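Brirngate halts sorting cell after grip fault

Skakow has suspended unattended running of its two-arm sorting cell at Brirngate after a fault in which the right gripper failed to release on command. There were no injuries. The cell was set up to handle small household items at a desktop organiser.
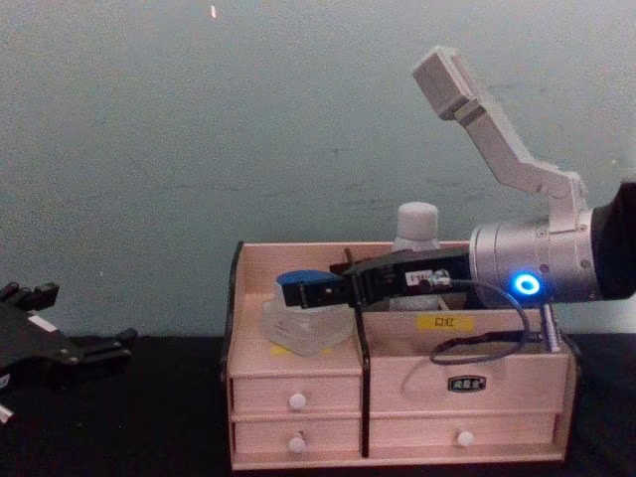
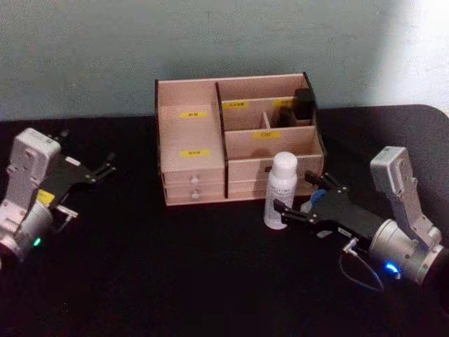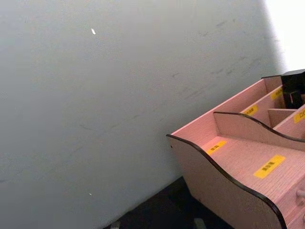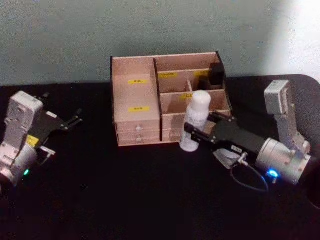
The fault came on cycle 2,994 of an endurance test. According to the incident note, the controller logged the gripper as open while the fingers were still closed, and the arm began its return move with the item held. The stop was triggered 700 milliseconds later by the torque limit – not by the grip check, which should have acted first.

Keith Tapley, who leads testing at the site, said a review of the logs had found 29 earlier cycles with the same mismatch, all of them cleared without an alarm. "The position reading was trusted on its own. It shouldn't have been," he said.

Version 4 of the gripper software adds a second check on motor current. Supervised running resumes in May.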